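Netau cell — setup and upkeep notes
Last touched: Apr 23, 2021

I look after this cell, so what you get in this folder is the stuff I'd want if I took it over from me! It covers the arm, the Kurek gripper and the Tostine mount at the wrist. The logs are in /runs and the calibration files in /cal (keep the old ones, please — I compare against them).

Before a run I home the arm, open and close the fingers 3 times with nothing in them, then grip something thin and flat to see whether the jaws close square. The pink plastic piece is good for this held edge-on, and I leave the bits of cloth on the table so the wrist view has some color in it. 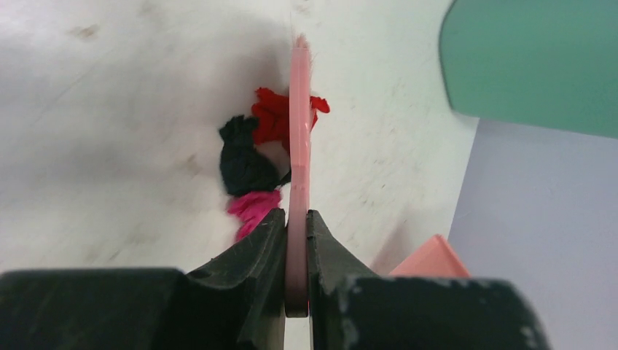 Grip check on a thin part. The coating is rubbed away along the top of the right finger.

Finger wear: I swapped the pads in February and have been logging the closing width every 14 days. If the two sides differ by more than 2 mm, redo the zero (zero.cfg, then restart the driver — it won't pick up the change otherwise). Scuffs on the black coating I just leave alone. Loose grit gets brushed off, and the table gets a wipe when I remember.

The scoop is the harder test. With cloth in the bowl it's top heavy, and a worn pad lets the handle creep around. Grip force is set to 7 in the Netau profile.

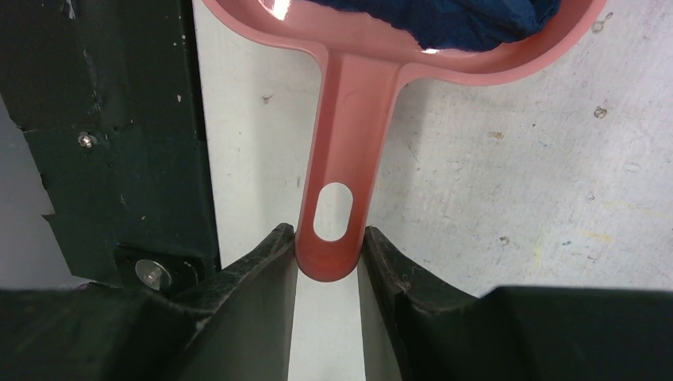
Andel wrote back that 7 is too high for plastic handles and that two-sided wear usually means the zero has drifted, so try that before touching the force. Fair enough, I've added a low-force profile next to the old one.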